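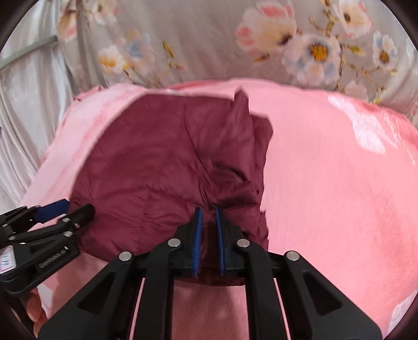 手持夹爪家务示教采集的操作规范:草拟、试行与修订
Distia 课程项目结题报告

执笔:Mirta Cisternas
组员:Mirta Cisternas、Recep Taşdemir、Tomás Duggan
指导教师:Conall Gilmartin

一、我们为什么写起了规矩

刚分到这个题目的时候,我们三个人多少有点失落。隔壁组要训练策略网络,要让机械臂自己把衣服叠起来,而我们拿到的任务书上写的是“为衣物类示教采集拟定一份可执行的操作规范”。说白了,就是写规矩。Recep 当天晚上在群里发了一长串叹气的表情,我也差不多(现在可以承认了)。可是真正动手以后,我们慢慢喜欢上了这件事,喜欢到最后报告怎么都写不短,还请各位老师多担待。

项目用的办法是人手持夹爪做动作,把动作和画面一起记录下来,供后面的学习算法使用。这种方式灵活,不用把整条机械臂搬进别人家的卧室,两只手各拿一把就能开工。灵活也带来了麻烦:每个人有每个人的习惯,有人喜欢先捏袖口,有人喜欢先把下摆拍平,有人做完一段就急着松手,有人要端详半天。单独看每一段都没什么毛病,放到一起就很难说它们做的是同一个任务。

Conall 老师给了我们上一届留下的 292 段录像和配套的文字备注,让我们先看完再谈规范。我们花了两个多星期,三个人轮流看,每一段至少两个人看过。备注一共 631 条,写得五花八门,从“衣服没对齐”到“手酸”都有。规范的第一版,就是从这些备注里一条一条挑出来、归拢起来的。

二、范围和几个词的用法

本规范只管手持双夹爪、软质衣物、床面或桌面操作这一类采集。洗碗、擦桌子、开抽屉都不在里面,虽然有些条目大概也用得上。

有几个词我们吵了很久,先在这里说清楚。

“起始状态”指夹爪第一次接触衣物之前,衣物在台面上的样子。“结束状态”指最后一次松开之后、夹爪离开衣物时的样子。“一段”从起始状态之前的静止画面算起,到结束状态之后的静止画面为止。“主手”和“副手”按当时哪只手在承担主要动作来分,同一段里可以互换,跟操作者是不是左撇子没有关系。最后这句是 Tomás 坚持要写的,他自己就是左撇子,看旧备注的时候被“右手为主手”几个字绕晕过好几次。

三、规范正文(第二版,共 11 条)

第 1 条 采集前须取得场所使用者的书面同意。同意书应写明会拍到哪些房间、画面给谁看、保存多久、怎样撤回。口头答应一律不算,熟人家里也一样。

第 2 条 清理画面边缘。凡可能入镜的地方,信件、药盒、照片、写有姓名的物品都要先收走,收不走的用素色布盖住。请注意夹爪会转动,视野也跟着转,所以检查时要拿着设备朝每个方向都慢慢转一圈,光看正前方不够。

第 3 条 台面铺品如实登记。床单、毯子的底色和图案写进记录表,同一批次内不得更换。需要更换的,另起批次。

第 4 条 衣物登记。写明种类、颜色、表面质地、有无填充、有无拉链或帽子。不写品牌,也不写主人是谁。

第 5 条 夹爪检查。每半天开工前检查接触垫有没有翘边、销轴有没有松动、开合是否顺畅。标签贴在不遮挡指尖的位置,字迹要能辨认,左右两把不得混用。

第 6 条 安全。手指不得放在连杆之间。操作者若感到手腕或拇指酸痛,应当立刻停下,该段作废,不追究原因,也不计入个人完成率。

第 7 条 光照。台面中央照度不低于 900 勒克斯,窗帘的开合状态在一个批次内保持不变。

第 8 条 起始状态从抽签卡片中产生,不得由操作者自己摆。卡片上写“平铺”“对折”“袖子压在下面”等,由另一位组员摆好后,操作者再上前。

第 9 条 动作要求。不抢快,不抛甩。衣物脱手可以重新夹取,重新夹取的过程保留在段内,不得剪掉。

第 10 条 结束判定。由不参与操作的组员对照结束状态卡判定,结果只写“达到”“未达到”“无法判断”。判定人看不清时必须写“无法判断”,不允许凭印象补。

第 11 条 异议与修改。任何组员都可以对任何一条提出修改,当天记入修改簿,下次组会讨论。讨论结果无论改不改,都要写明理由。

四、试行:床上的绗缝外套

第一版写出来的时候我们自我感觉非常好,打印了厚厚一沓,带去了 Tramstead 的宿舍公寓试行。Donal Mulligan 是那边实践基地的负责老师,他看完以后很和气地说了一句:“你们打算谁来翻这本书?”我们当时不大服气,到了现场就明白了。两只手都握着夹爪,连翻页的手都没有,更别说对照第 7 页的小字。第二版能缩到一张纸,得谢谢他这句话。

试行选的是有填充的外套,因为旧备注里关于它的抱怨最多。T 恤折下去就是折下去了,绗缝外套会慢慢鼓回来,一格一格的,像在跟人较劲。折痕落在缝线上还好,落在两条缝线中间就容易拱起来,旁边跟着挤出一堆小褶子。这直接影响第 10 条:什么样子才算“折好”?

第一版写的是“四边平直、表面平整”。拿这八个字去卡绗缝外套,几乎没有一段能过关,可是任何一位叠过衣服的人看了都会说,已经可以放进柜子里了呀。我们为此开了一次很长的组会,一直开到食堂关门。最后的办法是按衣物质地分开写结束状态卡:薄而无填充的,看边是否对齐;有填充的,看整体是否收成一叠、有没有部件散在外面,表面的起伏不作要求。小角翘出来算不算“散在外面”,我们又争了一轮,定为翘角单独登记,不影响判定。
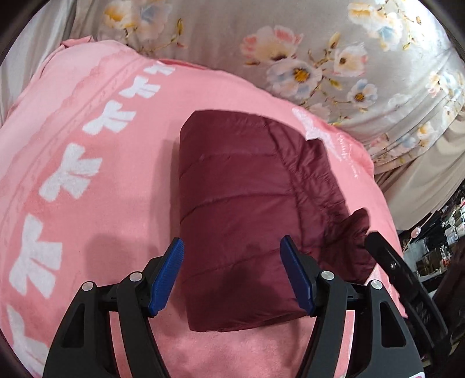 图 2 第二版试行现场:粉色毯子上叠起的酒红色绗缝外套,右侧有褶皱和一处翘起的小边。

像图 2 这样的画面,放在第一版里会让判定人很为难,左边挺直,右边却有不少细褶。第二版里判定人只需要回答“是否收成一叠”,然后在翘角那一栏打个勾,就可以往下走了。Recep 和我分头对同一批录像做判定,用第二版的卡片以后,我们俩需要坐下来争论的段落明显变少,晚饭也能准时吃上。

图里还能看到另外一件我们后来写进培训材料的事:右下方布料后面有一堆零碎的小东西露了出来。拿着设备的人眼睛盯着衣服,很难留意到那里,所以第 2 条才改成了“朝每个方向都慢慢转一圈”。第一版里只写了“保持背景整洁”,太笼统,谁都觉得自己做到了。

毯子和花布也引出过讨论。Tomás 主张统一铺灰布,理由是干净、好分割;我主张保留各家原来的铺品,哪怕印着蝴蝶结和大朵的花,因为将来真要在家里叠衣服,床上多半就是这个样子。Conall 老师听完没有表态,只让我们把两种意见都写进修改簿。现在的第 3 条是折中:不限制用什么,但必须登记,同一批次内不换。我私下里还是觉得自己有道理,Tomás 想必也一样。

五、几处改动的来由

照度那一条原来没有数字,写的是“光线充足”。问题在于上午觉得充足的光,下午三点再看就不一样了,操作者身上的影子也会落到衣服上,把缝线盖住。借到照度计以后我们才定下现在的数值。这个数只适合我们用的镜头和布置,换设备的同学请自己重新测,千万不要照抄。

抽签卡片是 Recep 的主意。旧录像里,同一个操作者摆出来的起始状态总是很像,大概人总会不知不觉把衣服摆成自己最顺手的样子。改成抽卡、由别人来摆之后,一开始大家都抱怨难,尤其是“袖子压在下面”那张,抽到的人总要哀嚎一声。后来反倒有人盼着抽到它。

第 9 条保留重新夹取的过程,是我们和 MacKinnon 楼里另一个课题组聊过之后加的。他们希望数据里有失手和补救,我们原先则习惯把失手的段落删掉,图个好看。删掉的那些已经找不回来了,写到这里还是有点心疼。

第 6 条的“不计入个人完成率”改了三稿。最早写的是“注意休息”,贴在墙上没有人理会。加上“该段作废”以后,大家更不肯停了,谁也不愿意白做一段。直到把完成率那半句写上去,才陆续有人主动放下夹爪甩甩手。这一条是我在整个项目里学到东西最多的地方,一条规矩写得对不对,还要看照着做的人会不会吃亏。

六、没有做好的地方

先说同意书。我们写得太像合同了,请公寓里的同学读,读到第二段就有人问“所以到底拍不拍到我的脸”。这句话应该放在最前面。新模板正在改,赶不上这次结题。

再说标签。第 5 条要求字迹能辨认,可是手写的小白贴纸在镜头里经常糊成一团,夹爪稍微斜一点就认不出来。Ferneo 工坊的师傅建议改用左右两种颜色的色环,我们觉得很好,但还没来得及试。

还有“无法判断”这一项,刚开始几乎没有人选,好像选了就显得自己不认真。我们在培训时反复讲,后来稍有改善。要不要给它规定一个复核流程,组里意见不一,暂时空着。

最后是人手。第 8 条和第 10 条都要求有另一位组员在场,三个人的小组只要有一个人感冒,当天就只能做准备工作。人更少的小组恐怕很难照办,也许可以事后由别人看录像来判定,只是这样一来,起始状态由谁来摆仍然没有着落。

七、给下一届同学的话

修改簿放在实验室进门左手边的架子上,蓝色封面,请一定接着往下写,字丑没有关系。规范电子版和结束状态卡都在课程网盘的 Distia 文件夹里,卡片请用厚一点的纸打印,薄纸在床上会滑走。第一次采集建议从薄衣服开始,做顺了再碰有填充的。如果十二月还在宿舍采集,记得把暖气和天黑的时间都考虑进去,下午四点以后窗边的光是靠不住的。

感谢 Conall Gilmartin 老师一遍遍地看我们的修改簿,感谢 Donal Mulligan 老师借给我们房间,也感谢那位把床让出来、自己在走廊里看了一下午书的同学。

2019-09-23 提交

本网站使用 Cookie 以改善您的浏览体验。继续浏览即表示您同意我们的 Cookie 政策。 接受 | 设置

联系我们 | 版权所有 © Distia 课程项目组 | 返回顶部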